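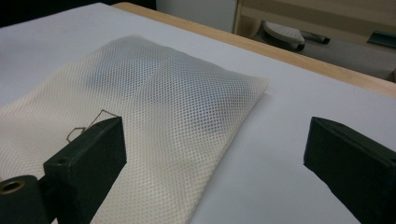

Off-white mesh, folded, on a white tabletop.

Home | Talks | Notes | Contact

Grease traps and the bottle on the shelf
Speaker notes, Erick Kimaro, Urnberg landlords' evening

Start with the quote Chanida Wattanapong got for her café: 195 dollars a month for a "biological dosing program", no pump-outs needed. Ask who's been offered something similar. Wait for hands.

My view up front. I don't believe the no-pump-out claim. I've asked three sellers for figures and got two brochures and a fridge magnet.

What a trap does. Water slows down, fat floats, food bits sink, the middle layer goes out to sewer. When the top and bottom layers get thick there's no middle left. Keep this short, half the room knows it.

What the additive is meant to do. Bugs or enzymes break up the fat. Fine, maybe. Where does it go? If it's only been made runny, it can set again further down the pipe, and that may be your lateral. Pause here. Someone will say theirs works. Ask them when the lid last came off.

The Lenden Street kitchen. Trevor Beaudoin dosed from August and skipped his cleans. Never measured the layers before he started, so there's no telling what the product did. He still paid 400 for an emergency call-out. I'm not saying the dosing caused it. I am saying it didn't save him the money he was promised.

Things to ask a seller:
- Will you put "no pump-outs" in the contract?
- Who measured the layers, and how often?
- Does the local water authority allow it? (Check for yourself. Don't take the rep's word.)
- Who pays if the line blocks?

Cheap stuff that I'd do first. Scrape plates into the bin. Sink strainers, emptied every shift. Fryer oil in a drum, never down the drain. Write pump-out dates on the wall by the trap.

Aslı Dursun will ask about hot water flushing. Same problem, it just moves the grease along.

If time, take questions on trap sizing. If not, send them to Hjørdis Halvorsen, she has the tables.

Recent notes
Who owns the blocked lateral?
Reading a pump-out docket
Tree roots and old clay pipe
Wipes that say flushable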